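Liquid or powder for hard water?

Drurnance
We moved in August and our towels feel like cardboard now. I've always used liquid, but my sister swears by powder. Who's right?

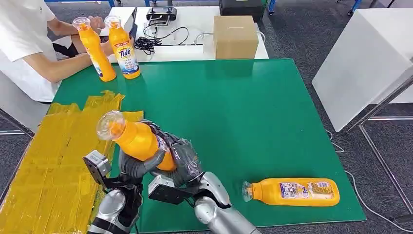 The orange bottles with the clear caps

Flununness
Powder! I switched 3 years ago and my towels came back to life (okay, almost). Skip the fabric softener too.

sangkhawat80
Gotta disagree. Powder left white streaks all over my black jeans. I stuck with liquid, used less of it and added an extra rinse.

Flununness
Were you washing cold? Mine streaks in cold water, never in warm.

sangkhawat80
Always cold, I'm cheap lol

Traster
Get a test strip before you buy anything. Ours came in a pack of 10 and we've still got 6 if you're anywhere near me.

Drurnance
Ooh, sending you a message!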